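Textile care notebook, Cultmont workshop
September, entry 18

Wash trials on the Drovusis cloths continued this morning. The Lamard detergent was used at the lower dose, without softener, and the load was kept to six pieces. Total dry weight before washing was 351 g.
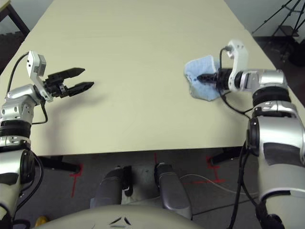
The drum was stopped at 14:10 and the load line-dried indoors. Lint in the filter was slight - less than with the Yin powder, though that load included two old towels and the comparison is not a fair one. Colleagues are asked to clean the filter before each run and to enter the weight in the blue book.
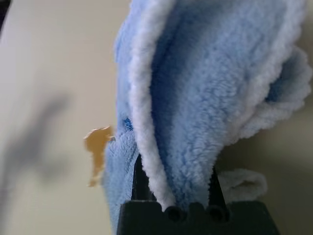 Light blue microfibre cloth, pale edge trim.

Edge shrinkage still to be measured. Repeat at the full dose.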